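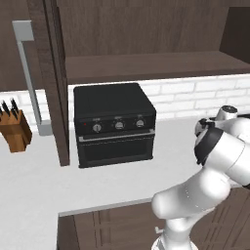
Looking after the kitchen arm – quick tips

Scribbled these down between jobs, so excuse the order. It's for the counter arm in the Clornelthorpe kitchen cell but most of it goes for any small arm that works near food and crumbs.

Before you switch on

Hand on the stop button. Then wipe the counter, plain damp cloth, no spray near the joints. Spray creeps under the caps and you'll be cleaning sticky grey muck out with a cotton bud (ask me how I know).

Base bolts. Quarter turn check with the short key, cold, every 48 hours of running. If one moves, do all of them.

Fingers and pads

Bowls are the worst thing for grip. Curved rim, smooth side, and the pads pick up a film you can't see. Warm water, drop of washing up liquid, dry with a lint free cloth. Not kitchen roll, it sheds.

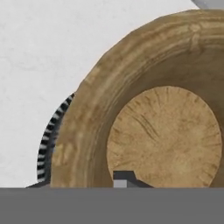

Go slow on the last bit of the approach, too. Most of our chipped pads came from fingers closing on a rim at full speed. I drop to 7 per cent for the final move and leave it there. Pads gone shiny? Swap both, never just the one.

Teaching the pick and the tip

1. Teach above the bowl first, then straight down. Save the high point under its own name or you will overwrite it.

2. Try it empty. Then with dry rice. Keep a tray handy. 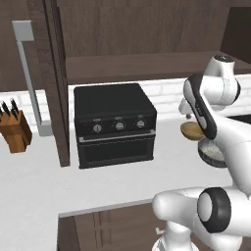
3. Check the elbow on the way back, not only the hand. Everyone watches the hand. Tall things at the back of the worktop are what the elbow finds.

4. Hold over the big bowl, pause, then tip. Without the pause the small one swings and you get grains everwhere.

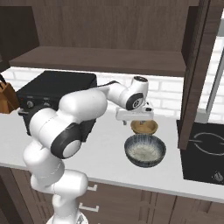
Lộc Lã reckons on a longer pause than me and he's probably right. Write whatever you settle on inside the cupboard door – programme number as well, ours is 422.

Greasing

Follow the hours, not the calender. Ours was last done at 2760 on the counter. Thin smear, wipe off the extra, run it slowly end to end before it goes back to work.

Spare pads are in the Jerkell tin, second drawer. Put the lid back on please.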